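Project diary, tabletop rearrangement work, October

Entry for Sunday

The laboratory was opened at the request of the planning group so that the revised controller could be exercised before the arm is given over to Besson for its scheduled service. Present were the undersigned and Kaede Yoshida, who had charge of the control computer. The safety checklist was completed and filed in the usual binder. The emergency stop was tested from both stations.

The purpose of the session was to bring the new build of Stemgate into regular use. The previous build has been retained on the second drive and may be restored by anyone holding an operator account. Staff are asked to leave it in place until the end of the month, whatever the state of the disk quota.

The principal change in this build concerns the order in which the pushing actions are chosen. The earlier planner took the nearest block, drew a straight line from that block to its destination, and committed to the whole stroke before looking again. With a single rod as the tool there is no means of holding a block to its course, and a stroke of any length allows the block to turn away from the contact point. The error was then passed to the next stroke, and the next, until the planner requested a motion that the workspace limits would not permit. Much of September was lost to this fault, and it was wrongly attributed to calibration for a good part of that time.

The revised planner issues a short stroke, reads the block positions again, and replans. It is slower on paper. The time spent on recovery was the larger cost under the old arrangement, however, and the logs from the bench simulator support the change. The simulator was run for 3000 episodes over the preceding nights, and the results are stored under the group directory with the configuration files attached. The summary sheet should be read with care, as the friction values in the simulator were set by hand and have not been checked against the present board.

Work on the real table began shortly after nine. The first instruction given was to sort by color, each color to its own part of the board. This instruction has become the standing test for the group, and it is a fair one, for it obliges the planner to bring like blocks together without disturbing the groups already made.
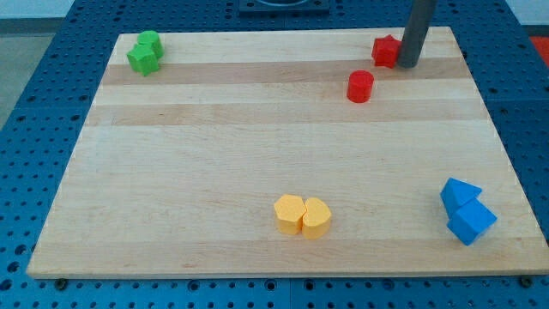

The difficulty with color sorting has always been the final approach. Two blocks in contact are read by the perception module as a single outline when the light is poor, and the position reported for that outline lies somewhere between them. The controller then directs the rod to a point that belongs to neither. Kaede has written a splitting step that uses color and the known block shapes together, so that a block is expected to account for its own area and no more. The step may be switched off in the settings file under the heading for segmentation. It should remain on for all sessions at this table.

A second matter is occlusion by the tool itself. When the rod stands close to a block, the perception module loses part of that block's outline and reports a shift that has not taken place. The old code accepted the shift. The new code holds the last reliable position while the rod is near and resumes updating once the rod has withdrawn. The distance at which this hold applies is a single parameter, and it proved to be the most sensitive one in the build. Set too wide, the controller pushes at a place the block has already left. Set too narrow, the false shift returns. We settled on a value by trial, and the value is recorded in the settings file with a note as to the date of change and the initials of the person who made it. Further changes are to be recorded in the same manner.

The session was interrupted at eleven by a fault in Skeda, the logging service, which ceased to write joint states while continuing to report that it was healthy. The fault was noticed only when the playback window failed to advance. 2 runs were affected. Their records have been marked incomplete and are not to be used for training or for the comparison table. Eglė Kivi was reached by telephone and advised that the service should be restarted from the control computer and that the message queue should be cleared by hand. This was done, and recording resumed. She has undertaken to add a check that compares the time of the last written record with the clock, and to have the operator display turn red when the two differ. The undersigned regards this as overdue, and said so.

The remaining time before lunch was given to the watchdog. At present the controller stops the arm if no new plan arrives within the allotted interval, and it does so abruptly. The stop is safe, but it leaves the rod in contact with the board and the operator must raise it manually before the next run. A controlled lift has been written and reviewed. It was tried in the simulator only. It will not be tried on the arm until the service has been completed and the force limits have been confirmed in writing by Besson.

The afternoon was spent on the matter of language. Instructions reach the planner through the Trodeck interface, and the wording of an instruction has more influence on the plan than it should. "Put the colors in separate places" and "group the blocks by color" ought to produce the same goal, and they do not. The former is read as a request for distance alone and places no value on blocks of one color being near each other. A list of paired phrasings has been started and placed in the shared folder. Colleagues are invited to add to it. They should write the phrases as they would speak them, without correction.

The following items were left open at the close of the day:

Review of the hold distance by a person who did not take part in setting it. Kaede to arrange.

Clock check for the logging service. Eglė to deliver before the arm returns.

Friction values for the simulator to be measured on the present board.

Removal of the 2 incomplete records from the nightly job, which still collects them.

Cleaning of the rod tip, to be done before each session and entered on the sheet by the door.

The arm was parked and powered down at 3, and the control computer was left running so that the nightly job could proceed. The key was returned to the cabinet.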